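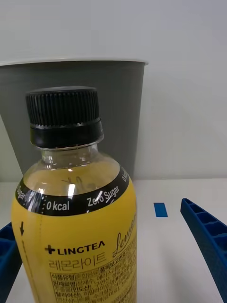 LINGTEA, zero sugar, black cap. One of the ones with pen on the shoulder.

From: Vekcombe hall list
Date: 2019-10-27
Subject: Re: drinks shelf, caps and labels — what are we doing

Quick one before I have to run, sorry for typos. Replying to the whole list so it doesn't turn into nine side threads again.

Quoting the earlier message so people have it:

> Hi all,
>
> Went in to put the folding tables back and ended up looking at the drinks shelf for longer than I wanted to. Couple of questions.
>
> 1. Are we still taking bottles back for deposit or does everything go in the recycling now? The sign on the door says one thing and the sheet in the binder says the other.
>
> 2. Caps on or caps off? I was always told off. Somebody has been putting them in the big bin with caps on. I don't mind which but I'd like to stop fishing them out.
>
> 3. Labels. Do we have to peel them? It takes forever with the paper ones and my nails are ruined.
>
> 4. Some of the bottles have writing on them in pen and I can't read it. Are those reserved for something? I left them alone. If they're free for anybody, I'd like to put a few out for the swap day because we're short on anything without sugar in it.
>
> 5. The Quispe crates are back under the stairs and I can't get the broom past.
>
> Also the tea towels have gone again.
>
> Thanks

OK in order, more or less.

> Are we still taking bottles back for deposit or does everything go in the recycling now?

Recycling. The deposit thing stopped in February when Clilto quit doing the pickup. The sheet in the binder is right, the door sign is old. Please take the door sign down if you are tall, I've asked twice. The tape leaves a mark but whatever, the door needs painting anyway.

If anyone wants to carry their own bottles somewhere for the deposit, go ahead, just don't store them at the hall in the meantime. We had 264 empties behind the piano at one point and it smelled like a fairground.

> Caps on or caps off?

Caps ON now. I know, I know. It was off for years. The new hauler wants them on, bottle empty, squashed, cap screwed back. Little loose caps fall through whatever they sort with. So empty it, rinse it, squash it, cap on. The ring that stays on the neck can stay on the neck, please don't go at it with scissors, someone did that and we had to find the plasters.

Glass is different, lids off for glass and the lids go in with the cans.

If you already put some in with caps off, leave it. Not worth digging for.

> Labels. Do we have to peel them?

Depends on the label. Paper ones glued on, leave them, they come off in the wash at the other end or so the hauler tells me. The sleeve kind should come off. A lot of those have a tear line. See the bottle at the top of this message — little black arrow on the left side of the label pointing down, and a faint dashed line running down from it. Get a nail in at the top by the arrow and pull down. On that sort of sleeve I go arrow first every time and don't bother with the knife.

No arrow and no dashes, snip the top edge and rip. If it still fights you, give up and throw it in as it is. I'd rather have a bottle with its label on in the right bin than a sulking volunteer.

Sleeves go in the trash, not the recycling. Yes it seems silly. No I can't change it.

> Some of the bottles have writing on them in pen and I can't read it. Are those reserved for something?

So I can't read it either. There's pen on the clear part of that one up by the shoulder, under the cap, and with the shine on the plastic I couldn't make anything out. Could be a name, could be a date, could be a phone number for all I know. If it's YOUR writing please speak up on the list by the end of the week. After that I'm treating them as hall drinks and they can go out on the swap day table.

And for next time, can we please not write straight on the bottle. Masking tape, name, date, done. There's a roll in the drawer with the scissors. The pen either smears or it's so faint you can't see it unless you turn the bottle round under the light. Tape you can read from the doorway.

On the no sugar question — yes that one should do. It says Zero Sugar on the black band at the top of the label and 0 kcal next to it, round and round. Pale yellowy stuff inside. I haven't tried it so don't ask me what it tastes like. If somebody has, say so, I need to know whether to put it out with the teas or with the lemonades. Anybody who has to be careful with ingredients should read the whole label for themselves, please don't go by me or by the list.

For the swap day I want 20 no sugar drinks of some kind, more if it's warm in there. Last time we put out 18 and they were gone before the raffle, and then it was tap water and complaints. The sugary ones we had left over for weeks. So if you're shopping, buy the other kind. Receipts in the envelope, not in my mailbox, not under my windshield wiper.

Table layout for drinks, since it came up last time:
no sugar at the left end by the window
regular in the middle
cups, jug of water, napkins at the right end
bins right NEXT to it, not across the room, people will not walk

Stand the bottles up. Last time they were lying down in the tub and one leaked all over the bottom of the book boxes.

> The Quispe crates are back under the stairs and I can't get the broom past.

Ugh. Those should have gone with the last load. They're the flat gray ones, right, not the blue? The blue are ours and live under the stairs. The gray are going back. If you can shove them as far as the side door I'll get them in the car when I'm next by. Don't lift them full, there is old Zallotum catalog stuff in the bottom of at least one and it weighs a ton. Catalogs can be recycled, paper bin, take the plastic wrap off first.

If anyone wants a Zallotum catalog for collage or whatever, take one, take all of them.

> Also the tea towels have gone again.

They're at my house. In the wash. Sorry. Will bring them back with the key.

Other bits while I'm here:

The shelf itself. Top shelf is for unopened only. I found a half drunk carton up there at the back and I'm not going to say what it looked like. Opened stuff goes in the fridge with tape on it (see above re tape) and gets thrown out after 5 days, no discussion, no matter how nice the juice was.

Check dates when you put new ones in. Old at the front, new at the back. I keep finding it the wrong way round.

Squashing: stand on them outside, not on the hall floor, the floor was just done and it echos like mad when the toddler group is napping.

The binder sheet needs the caps part changed from off to on. I've done it in pencil. If someone with nice handwriting could do it properly, and the labels part too, I'd be grateful. Two lines: sleeve off if it tears off, paper stays. That's the whole of it.

Can somebody confirm they've seen the bit about caps? Last time I changed a rule on this list I got no replies and then everyone was surprised.

Have to go, soup is boiling over

— sent to the Vekcombe hall list. To stop getting these, reply with "remove" in the subject and be patient, it's done by hand.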